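Quilting 2: Hanging, Labeling and Showing Finished Work
Handout for Session 6
Instructor: Tuulikki Tuominen
Mastemville Evening Craft Program
Revised Aug 25, 2020

Bring this handout with you, along with your finished or nearly finished quilt and a hand sewing kit. Muslin for the sleeves will be for sale at the front of the room. If you bring your own, wash and press it first.

What we cover in this session

We will make a hanging sleeve, sew on a label, fill in a wall card and go over how a small quilt show is laid out. Binding was covered in Session 5. If your binding is not finished, you can still pin the sleeve in place and stitch it down at home.

The hanging sleeve

Most shows ask for a 4-inch sleeve. That is the measurement of the sleeve lying flat on the back of the quilt. Cut your strip 9 inches wide and as long as the top edge of the quilt. If your quilt is 63 inches wide, you will need to piece two strips of muslin. Press that seam open.

1. Fold each short end under half an inch, then half an inch again, and stitch.
2. Fold the strip in half lengthwise, wrong sides together, and sew the long edge with a half-inch seam.
3. Press the seam open so it runs down the middle of the tube.
4. Lay the tube on the quilt back, seam side down, with the top edge just below the binding.
5. Pin along the top. Whipstitch by hand, going through the backing and a little batting. Your stitches should not show on the front.
6. Before you pin the lower edge, push the tube up slightly so the outer layer has some slack. The rod sits in that slack and the front of the quilt stays flat.
7. Whipstitch the lower edge, then stitch the back layer of each open end to the quilt so the rod cannot slide in behind the sleeve.

Students lose the most time on step 6. Look at the sample Mahsa Moradi made for the class before you start pinning. It will be on the side table with the sleeve turned up so you can see the fold.

For quilts wider than 90 inches, make the sleeve in two halves and leave a gap in the center. The extra bracket goes in the gap.

Labels

A label goes on the lower left corner of the back, as seen from the back. Write or stitch the following:

Name of the quilt
Your name, and the quilter's name if someone else did the quilting
Town and year finished
Pattern name and designer, if you used a published pattern

Use a permanent fabric pen and heat set it with a dry iron. Iron freezer paper to the wrong side of the fabric before writing. It keeps the fabric from shifting under the pen. Peel it off afterward. Printed labels are fine too, but test a scrap in the wash.

Wall cards

The wall card hangs to the right of the quilt at reading height. Keep it short. Visitors stand at a card for a few seconds and then look back at the quilt. Two or three sentences about the piece is plenty.

Sample card:

Kurnetti
Made by Kaisu Riihimäki
Quilted by Bernd Thiele
63 x 63 inches
Cotton, machine pieced, longarm quilted
I started with a box of plaid shirts and one yard of yellow. The center block was redone twice. The border is the last of the shirts.

Note that the size is written width first, then height. Measure after quilting and washing, as the quilt will have shrunk from the size given in the pattern.

Laying out a corridor show

Our November show is in a corridor and not a gallery, so the layout is simple. Quilts hang on one side only and visitors walk past them in a line. Leave the other side clear for people to step back.
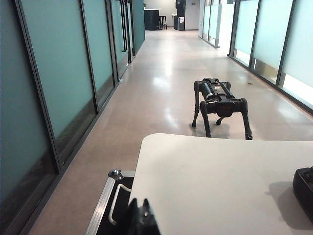 Long indoor corridor with a polished floor and overhead lighting.

A shiny floor throws light back up at the lower part of a quilt. Dark solids take this well. Pale quilts with a lot of white can look washed out near the bottom, so hang those away from the brightest fixtures if there is a choice.

Group quilts by scale before you group by color. A wall hanging next to a bed quilt looks like an afterthought. Put small pieces together and give them their own stretch of wall. Hang the large ones so the bottom edges clear the floor by at least 6 inches, and line up the top edges where you can.

Leave a hand's width between quilts for the card. Side lighting shows off quilting stitches better than light from straight overhead, so a whole-cloth quilt belongs near the end windows, out of direct sun.

Eetu Tikkanen will have the clamps and rods. Wear the white gloves when you handle anyone's quilt, including your own, and take off rings and watches first.

Entry forms

Turn in one form per quilt. Give the finished size, the title exactly as it should appear on the card, and whether the quilt may be photographed. Each student may enter up to 2 quilts.

For next session

Finish stitching your sleeve.
Write a draft of your wall card and bring it on paper.
Read the handout section on folding and storage.
If you are making the Figueroa block for the group quilt, bring it pressed and untrimmed. We will trim them all to the same size with one ruler.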